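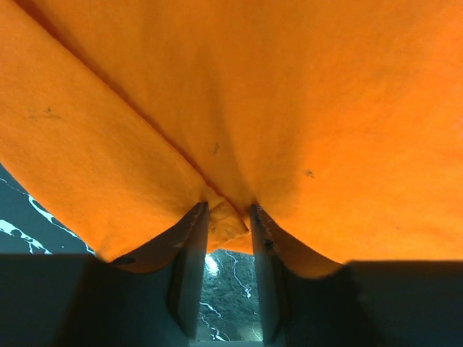
Opened by Drisby | Linen & Laundry board | Status: open, 5 replies

Orange cloth, stain on the folded side won't shift

Hi all! I love these cloths and really want to save this one. It's the soft, fuzzy orange kind, almost like felt, and I fold them for the shelves at the Ivadthorpe hall kitchen. There's a smudgy greenish-brown blotch with a few faint specks near it, plus several small dark marks elsewhere.

Tried so far:
- Cool wash, normal powder. No change.
- Dish soap dabbed on, left for 4 hours, rinsed. Specks maybe a bit lighter?
- Second cool wash, inside out. Blotch still there.

Not tried: bleach. That orange is so gorgeous and warm, I'd hate to end up with a pale patch!

Reply from Zakarbridge desk
Great notes, thank you! Please keep it out of the dryer for now. Could be grass or food, hard to say. Mix 200 ml of cool water with a spoonful of enzyme powder, test it on the hem, then lay the cloth flat and soak just the blotch for around 8 hours. Blot it, don't scrub, or the fuzz will pill.

Update from Drisby
Hem test done and the color held, hooray! Soak started this evening. I've left the other marks alone until I see how the big one does.

Reply from Zakarbridge desk
Perfect. Rinse cool in the morning and let it air dry before you judge it. Leaving this ticket open.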